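The Drawer That Ate the Kitchen

June | By the features desk

The kitchen drawer organizer has become a serious business. Walk into any home store and you will find a wall of them - bamboo ones, clear plastic ones, ones that expand like an accordion and never quite contract again. The pitch is always the same. Your life is a mess, the mess starts in the drawer, and for a modest sum the drawer can be fixed.

I have my doubts. I have had them since I moved to Pokemville, where the rental came with a kitchen so narrow that the drawers had to be opened one at a time, and where the previous tenant had left a full set of dividers behind. That should have told me something. People take the good stuff with them when they move.

The company behind those dividers, Travinum, now sells a complete kitchen "system" for $186. I bought it, because complaining about a thing you haven't tried is lazy, and I lived with it for 40 days. The box held 19 pieces and a booklet. The booklet asked me to empty every drawer onto the floor and "meet" my belongings. I met a melon baller. We had nothing to say to each other.

For the first week the drawers looked wonderful. Spoons lay with spoons. The peeler had a slot of its own, and I caught myself opening the drawer just to admire it. Then somebody gave me a garlic press. There was no slot for a garlic press, so it went on top of the spoons, and the rubber bands soon joined it, and by the third week I was digging through two layers of clutter to get to a system I had paid for.
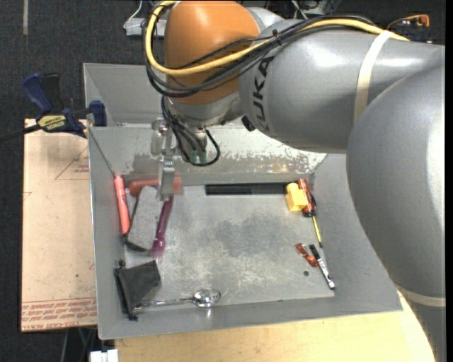 Clutter experts like to say that every object needs a home, and they say it as though objects arrive on a schedule. Mine don't. The rival school holds that a single container will do, provided you can see into it and you throw things out now and then. I lean that way myself. An open gray metal bin with hand tools, a utensil and a few small items in it would make a Travinum salesperson weep, but I know which one I would rather dig through when the soup is boiling over. You look in, you grab, you get on with dinner.

Marinho, a smaller brand, has noticed this and now sells what it calls a "free-form drawer insert." I ordered one. It is a tray. It has four sides and a bottom, and the card that came with it talks about freedom from categories. My grandmother used the lid of a cookie tin for the same purpose and never printed a card.

What bothers me most is the promise about time. The booklet says an orderly drawer gives back minutes every day. I would like to know where mine went. I spent a whole Tuesday evening cutting a divider down to fit, and then another evening looking for the scissors, which I had put in their new home and could not find because I had forgotten where their new home was.

Some people do love these things, and I have eaten in their houses. Their forks face the same way. I suspect their forks faced the same way before the dividers came, too, and the dividers are getting credit for it.

I returned the expanding piece and kept 2 of the small ones. One holds batteries. The other is in the bathroom with the toothpaste.

RECENT ITEMS
Is Your Cutting Board Too Big for Your Sink?
We Tried the Uvodent Toothbrush Stand and Have Questions
Against the Matching Spice Jar
What "Dishwasher Safe" Means on a Label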